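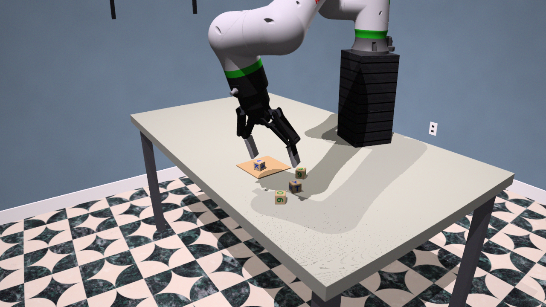
Rurkex Games Weekend: Planning Meeting Minutes

Held 23rd October, back room of the Koltosow Arcade. The meeting opened when the kettle finished, as per tradition.

Minutes of the last meeting

Accepted, with one correction. The fighting game bracket was described as "a triumph." The meeting preferred "completed."

Matters arising

The missing HDMI cables have been found. They were in the box marked HDMI CABLES. The purchase of replacements had already gone through, so we now own plenty, and the item is closed.

The letter of apology to the hotel over the rhythm game has been sent. No reply yet.

Floor plan

The hall has confirmed we can have the main room and the mezzanine for both days in May. The mezzanine still has one power circuit and a strong opinion about how much can be plugged into it. Agreed that board games and the signing table go upstairs, and anything with a fan goes downstairs.

The retro corner asked to move away from the food counter after last year's nacho cheese incident. Approved without discussion. The food counter asked to move away from the retro corner. Also approved.

Playable games

Clistivari has offered the opening 2 levels of its submarine horror game, on condition that the booth is kept dark. The hall has a glass roof. The demo desk will price a tent.

Lindqvist is sending its farming game again. This is the fourth year it has been billed as a first public showing. The meeting felt that the cows were new, at least, and the listing may stand if it says "new cows."

The kart racer is confirmed with four-player split screen. Sessions will be capped at 30 minutes, with a visible clock, after a long exchange of views about what happened when they weren't.

Tickets and money

Advance sales stand at 1,779. The hall is licensed for 3,000, and the meeting spent some time enjoying the idea of selling out before moving on to the budget, where the enjoyment stopped. Chair rental has gone up. Table rental has gone up more. A proposal that visitors stand was defeated, narrowly.

Early-bird pricing will end when the poster says it ends. Last year it was extended three times and the people who paid full price noticed.

Tournament rules

Players may bring their own controllers if wired. Wireless controllers caused a semifinal to be won by somebody in the line for the restroom, and that result still stands.

Pausing during a match forfeits the round. "My cat did it" was removed from the list of accepted reasons.

Any other business

A request for a second cosplay parade was turned down for want of a second hallway.

The mascot suit needs cleaning. The item was carried over to the next meeting, for the third time.

Actions

Demo desk: price of a tent, Clistivari to be told.
Web desk: Lindqvist listing, cows.
Tournament desk: revised rules, printed large.
All: return the spare HDMI cables you took home.

Meeting closed when the arcade turned the lights off.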